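Knots & Notions Forum > Hand Sewing > Tools and Thread

Thread tails: how short is too short?

Nikilach
Posted 3 July 2019
Settling an argument with my mother-in-law, who has been mending since before I was born and mentions it. I'm tying off single knots on a canvas tent (interrupted stitches, each one its own knot) and I trim the tails close so they look tidy. She says I'm trimming the life out of them. Her tails are long enough to braid. The tent is a Dekano, the old heavy kind that weighs as much as a pony and smells like one too. The tear is along the roof seam and I've been using waxed polyester.

I like short tails and a knot that sits up where I can see it.
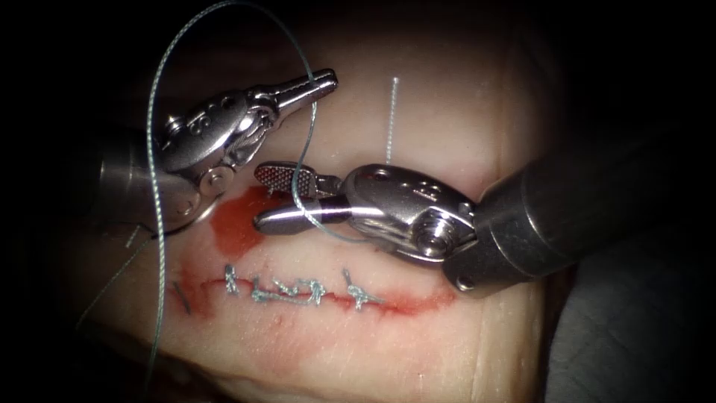
Warrick Lockyer
Your mother-in-law is right and I'm sorry to be the one to say so. Waxed poly is slick. The wax that makes it behave going through canvas also lets the knot walk open the first windy night. A quarter inch of tail, minimum, and I'd go longer on a roof seam.

Also, why single knots at all? Run a proper locked backstitch along the tear and you've got two ends to worry about for the entire job.

Nikilach
Because if one spot on a backstitch wears through, the rest gets ideas. With single knots I lose one and keep the others. I did a backstitch on the door flap last September and spent 2 nights listening to it come undone.

bobbin_widow
It came undone because you didn't lock it. Warrick said locked. It was right there in the sentence.

Shahzad Qureshi
I'm with Nikilach on the single knots, against him on the tails. I repair awnings for a living and tie surgeon's knots in anything slippery. That's the one where you pass the end through twice on the first throw. It grips while you get the second throw down, so you don't need a third hand or a patient spouse. Then one more throw on top, going the opposite way. If the last two go the same way you've made a granny and you deserve what happens next.

Color matters more than people admit. Everybody wants thread that disappears into the cloth, and then in five years they can't find their own repair to check it. I use blue on anything pale. Customers complain for a day and then they forget.
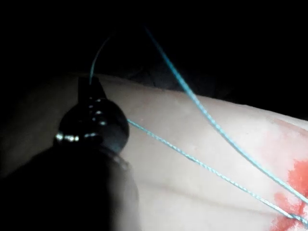

Blue thread on a pale pad.

Warrick Lockyer
Customers complain for a day and then hire me to redo it in tan.

Shahzad Qureshi
Warrick, you once glued an awning.

Warrick Lockyer
It was a small awning and it's still up.

bobbin_widow
Can we talk about the thread itself? I bought a 600 yard cone of Drodico waxed at the Prendergast store closing sale and it is horrible. Furry in places, bald in others. It squeaks. I've used maybe a tenth of it and at this rate I'm leaving the rest to my niece, whom I don't care for.

Nikilach
I have the same cone! That is what's in my tent!

Shahzad Qureshi
Well, there's your argument settled. Both of you were wrong and so was the thread.

If you're stuck with it, run each length through plain beeswax and then between your fingers until it warms up. Cut short lengths, 21 inches or so. Longer than that and you're sawing the thread on the canvas with every pull. And if you hold it with pliers, hold it near the end you're going to throw away.
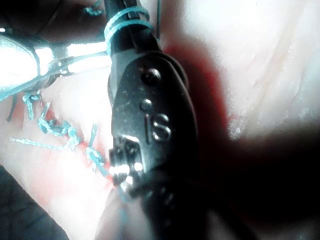 Smooth jaws are kinder than toothed ones, but toothed ones hold, so pick your disappointment. What I won't do is grab the middle of a working length with either. Crush it once and that's where it'll let go, usually in the rain.

Nikilach
I've been grabbing the middle. Every time. For the entire roof.

bobbin_widow
How much of the roof is left?

Nikilach
The part that isn't torn.

Warrick Lockyer
Locked backstitch. Quarter inch tails. I'll be here.

Nikilach
I redid the first bit tonight with the surgeon's knots and longer tails, different thread. My mother-in-law came out to inspect. She tugged on one, said "hm," and went back in the house. I'm told by my wife that this is high praise. Does beeswax come out of a carpet?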